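About Undari

Undari writes working rules for household robots. Laundry, dishes, floors, the boring stuff. Small team, one workshop, one apartment fitted out for testing. We started because every lab we talked to had its own idea of what "safe around a washer" meant – and most of it wasn't written down.

Our house rules now run to 263 entries, all in plain words. Free to read, free to copy. Labs use them, so do a couple of repair schools. The Grastero course is built on the laundry part.
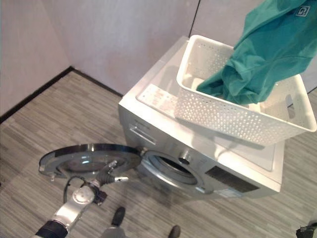
Undari Practice Notes, Issue 4, p. 3

Doors get their own chapter. Round washer doors swing wide and hang off one side, so the rule is simple: door fully open before the arm goes near the drum, gripper kept off the glass. Watch the hinge side. Basket goes where the arm can reach it without crossing the door. Cables on the arm get checked befor every run, any loop that could catch on a handle gets tied back.

How a rule gets in: someone proposes it, we try it on real machines, we log it. The log stands at 1,794 runs. If a rule can't be followed by a tired person at the end of a shift it goes back for a rewrite. Happens a lot.

We don't sell robots. We don't certify them either – people ask. For that talk to your own test house. What we do is write, test, and train.

Next round of changes opens in April. Dish racks and folding, mostly, plus the long overdue Dendari section on stairs. Send comments thru the contact page, short ones get read first.

Page updated 2026-02-12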